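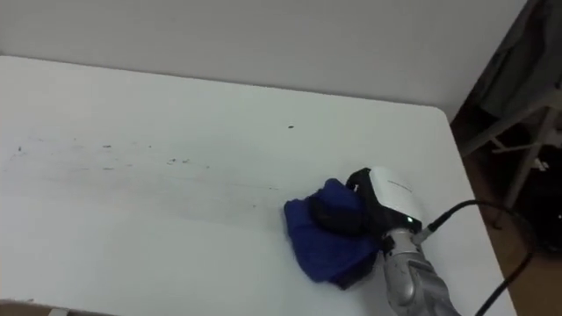
Table wipe task, right arm, blue cloth on the dirt band.

Groduvgate table-wipe set: README and fault notes

Maintainer: Anouk Leemans
Site: Brisgate, bench room
Status: usable with exclusions, see Known fault

Contents

The set holds 3208 recorded episodes of one task: wipe a strip of dry dirt off a white table with a cloth held in the gripper. Each episode has head camera video, joint positions, joint torques, gripper width, commanded pose and an operator log. A short text label gives the outcome.

Folders are organised by session, then by episode. The episode number restarts at each session, so always use both when you refer to one. Torque is in newton metres and is not filtered. Gripper width is in millimetres, measured between the finger pads.

Task

Dirt is laid across the middle of the table before each episode. The arm starts with the cloth already gripped, lowers it at one end of the strip and makes strokes along the table until the operator ends the run. Only the right arm is used. An episode is marked "clean" if the operator finds no specks left in the strip, "partial" if some are left, and "aborted" if the run was stopped for any other reason. Specks that have landed outside the strip are not scored.

Known fault: downward force after cloth slip

During the February sessions the arm pressed into the table much harder than commanded. The controller holds a target downward force, which it estimates from wrist torque. With the cloth bunched under the fingers, the estimate is good. When the cloth slips back during a stroke, one finger can ride over the bunch and touch the table directly. Friction then drops, the controller reads the change as lost contact, and it lowers the target height to find the surface again. The surface is already there.

The software limit should have caught this at 10 N above target. It did not. The limit was checked on an averaged signal with a window of 100 samples, and the height correction was faster than the average. The arm kept pushing until the joint protection in the drive tripped. At that point the brakes engaged with the gripper still loaded against the table.

There were 2 trips of this kind. Nobody was inside the marked area either time. The first left a shallow scrape in the tabletop and a bent finger pad. After the second, the wrist had to be re-zeroed and the table was found to have moved on its feet.

The green light on the gripper housing is not a guide to this fault. It shows that the gripper has power and communication. It stayed green through both trips. Operators had been treating it as a general "all well" light, and the old start-up sheet from Ulthorpe said as much. That line has been removed.

How to spot it in the data

Look for the following in the joint and pose files:
- commanded height falling while measured height stays flat
- gripper width dropping by more than the cloth thickness during a stroke
- wrist torque rising for several strokes in a row

Video alone is a poor check. The cloth folds over the fingers and often hides the point of contact. We missed the early signs in review for this reason.

Episodes with any of these signs carry the flag "press_fault" in the session index. About a third of the flagged episodes were still labelled "clean" by the operator, as the extra force does remove dirt. Do not train on them without filtering. A policy trained on the full set by the Lloyd team copied the pressing behaviour and was stopped by hand.

Changes made

The force limit now runs on the raw signal. Height correction is capped per stroke, and a second loss of contact in the same stroke lifts the arm and ends the episode. Finger pads are checked at the start of each session. The cloth must be bunched so that both fingers close on it, with no bare pad showing underneath.

Recovery after a trip

1. Press the emergency stop, even if the arm has already stopped moving.
2. Keep hands off the cloth. The arm may be holding stored load against the table.
3. Release the brakes from the panel only, with the gripper supported by the lifting strap.
4. Raise the arm clear of the table, then open the gripper.
5. Check the table position and both finger pads.
6. Save the log before restarting. A restart overwrites the drive buffer.

Open items

The drive buffer from the first trip was lost, so peak force for that event is unknown. The re-zero after the second trip shifted wrist torque by a small constant offset. Sessions before and after it should not be pooled for torque work until the offset table is released. Calibration files for the left arm are included but have not been checked.

Last edited Sun 20 December, A. Leemans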